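Rutley Community Pantry
Frequently Asked Questions
Last updated 07/03/2021

Who may use the pantry?
Any resident of Rutley or Liao Township may use the pantry. Proof of address is requested at the first visit only. A utility bill, a lease or a piece of mail dated within the last 50 days is accepted. The pantry does not ask for proof of income.

How often may a household visit?
Each household may visit twice a month. Households of 6 or more may request one additional visit by speaking with the front desk.

Where is the pantry located?
The pantry is at 141 Skolus Avenue, on the ground floor of the Jison Building. Please use the side entrance. Parking is free for one hour in the lot behind the building.

Do I need an appointment?
Appointments are recommended but not required. Visitors with an appointment are served first. Walk-in visitors are served in order of arrival until 30 minutes before closing.

Can someone else pick up food for me?
Yes. The person collecting must bring a signed note from you and a form of photo identification. A standing authorization may be placed on file and remains valid through December of the year in which it is signed.

What foods can be donated?
The pantry accepts canned goods, dry pasta, rice, cereal, nut butters, baby food and packaged snacks. Items must be unopened and must carry the original label. Home-canned goods, alcohol and items repackaged at home cannot be accepted.

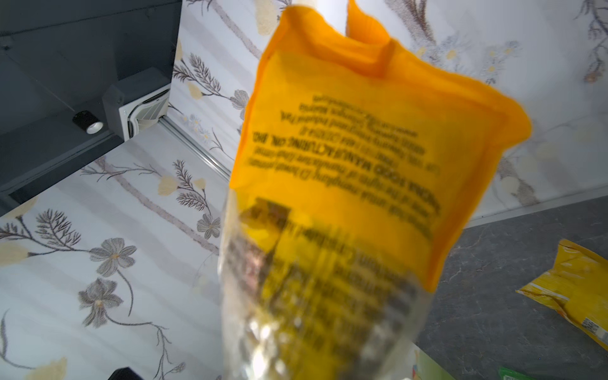
Are foods past the "best by" date accepted?
Most shelf-stable foods are accepted for up to six months past a "best by" date. Baby food and infant formula must be within date on the day they are received.

May I donate money instead?
Monetary gifts may be made by check or in person at the front desk. Receipts are issued for all gifts. Donors who need a yearly statement for tax purposes should leave a mailing address.

Is my information shared?
Names and addresses are kept for pantry records only and are not shared with other agencies without written consent. You may ask to see or correct your record at any time.

How do I report a concern?
Written comments may be left in the box at the side entrance or mailed to the street address given on this page. Please include a telephone number if you would like a reply.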